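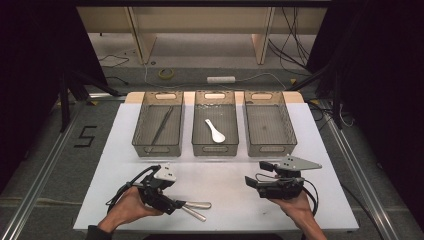
Section 3. Starting a shift at the sorting table
By Ingvar Stougaard, April
Reading time: 3 minutes

From this spring the night sorting at Stornarmont is done by the Ulmont arms. The day staff do not sort by hand any more – they show the work to the system with the hand-held grippers, and they check what the arms did in the night. This section is for the person who takes the table in the morning. If you worked before on the packing line, please read also the notes at the end.

Before you begin

1. Sign in at the panel and wait for the green line of text.
2. Put the bins side by side along the far edge of the table. They must touch the board behind them.
3. Check both cables of the grippers. A cable must never be pulled tight when you stretch your arm to the farthest bin.
4. Close each gripper fully one time and open it again. The panel should show 0 and then 900. If it stops at 612 or lower, the trigger needs adjustment; call Lesego Shezi.

Caution: do not put your fingers between the jaws to test the force.

Showing a task

5. Take one utensil at a time from its bin and place it in the bin given on the panel.
6. Move at your normal speed. Very slow movements are not better for the system.
7. If you drop the piece, say "repeat" and start again from step 5.

Note: the limit is 400 movements in a shift. After this the panel locks, also when you feel well. The limit was agreed with Marisa Martinelli for the staff side, and a team leader cannot change it.

Notes for staff coming from the packing line

Your pay grade stays the same in the first year. The work is lighter for the back but heavier for the wrists, so change the task with your colleague after each break. Errors made by the arms at night are not written on your name. Report them to Kgomotso Nel before you clear the bins.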